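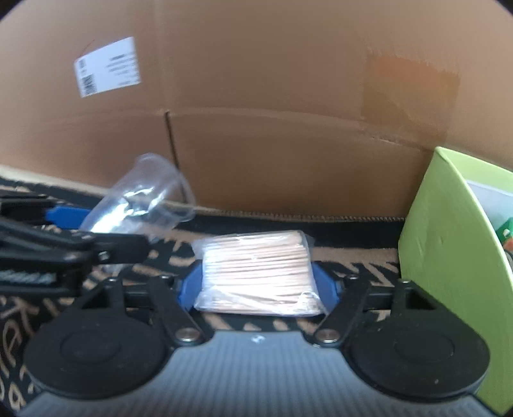 I have been trying to get the flat ready to leave, and most of the work so far has been cleaning. We move to Trirside in July, and I'd like to arrive without taking the dirt of Irkport with me. Anything black and matt is the worst for it. The round black pads in the photo have that dusty look, with little light specks all over, and my bookshelves, the back of the television and every suitcase we own are the same. Grey hides it better. A damp cloth moves the dust about and a dry one puts it in the air, so I have settled on a soft paintbrush first and the cloth after.

Mon 16 May

The bedroom is finished apart from the wardrobe. I took 13 coats and jackets out of it, which is too many for two people, and three have gone to the charity shop on Junon Street. The rest will travel on their hangers.

The books are slower. I packed the first lot in a big box and couldn't lift it, so they all came out again and went into small ones. Big boxes are now for bedding and lampshades only. I write the room on the side of each box and not on the lid, as the lid is no use once they are stacked.

I have also started putting a bit of colour on things so I can find them without reading. Red is for the kitchen. Blue would have been for the bathroom but I haven't bought any yet.

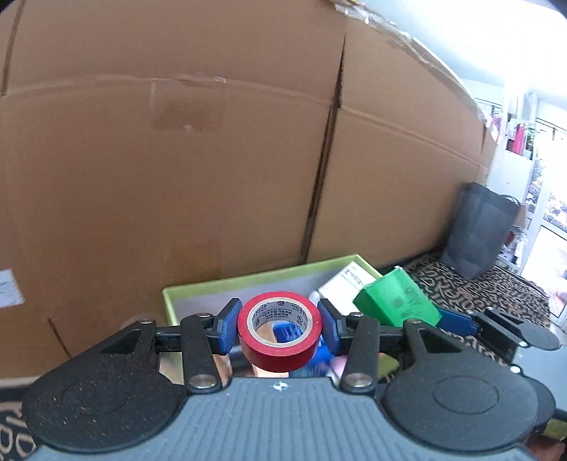
Red electrical tape, big brown box behind.

Electrical tape is fine for marking but I wouldn't close a box with it. It stretches, and it comes away from cardboard if you look at it too long. Proper brown parcel tape for the bottoms, two strips, and one along the top.

The van is booked through a firm called Yurt. They quoted for three hours, loading included, and were cheaper than the other place by enough to make up my mind. They want the parking sorted at both ends before the day. Irkport council does this by email. Trirside wants a paper form, so I have sent off for one and will do the kitchen cupboards while I wait.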